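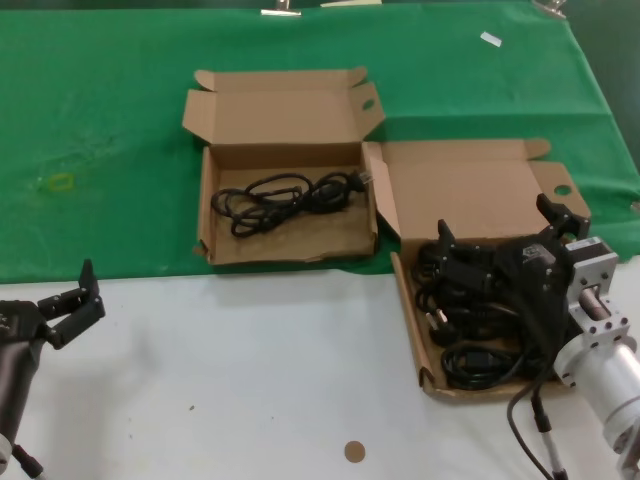

Comparing Two Controllers for Two-Arm Cable Sorting
Project report, robotics lab course
Rahel Auer

What we wanted to find out

Cables are a great thing to give a robot if you want to learn fast what your setup can't do! They bend, they hook onto each other, and a plug at one end pulls the rest of the cord somewhere you didn't plan. Our task was to move black power and connector cables from one open cardboard box to another with two arms, each with a two-fingered gripper. The grippers stayed the same all through the project. What we swapped was the controller, first Wallner and then Bitora.

Wallner takes a target point and drives the arm there along a smooth path. Bitora lets a person steer the arm live with a hand controller, and the arm follows a little behind. I expected Wallner to win easily, and I was wrong about that (more below).

Setup

The boxes stand where a green cloth meets the white tabletop. The cloth is held at its top edge with metal binder clips, and we were very glad of them, as an arm had dragged the whole thing sideways on our first Saturday. The lids stay open and point away from the arms. The fingers have to go down into the tray with the gripper spread wide, so we set the approach height by hand for each box.

We did 48 tries in total, split evenly between the controllers. A try counted as good if one cable ended up in the other box and nothing else came with it. We stopped a try after 3 minutes.

What happened

With neatly coiled cables both controllers did well. The fingers close around the side of the coil and the whole bundle comes up in one piece, which is really satisfying to watch. Loose loops were another story. Wallner went exactly where we told it and often came up with two cables, and once with five! With Bitora you can wiggle the gripper a bit and shake off the extra cord before you lift all the way. It was slower, but we got more clean picks.

The black fingers over black cables were hard for us to see on the camera picture. Herkden, our camera software, lost the finger tips several times, and turning up the brightness only helped a little.

The arm's own cable also needs watching. It hangs down near the box, and on one try it caught on a cardboard flap.

Next steps

I'd love to try a mix, with Wallner for the long move and Bitora for the last bit above the pile. We also want to put light-colored tape on the fingers and repeat the loose-loop tries in April with the same boxes.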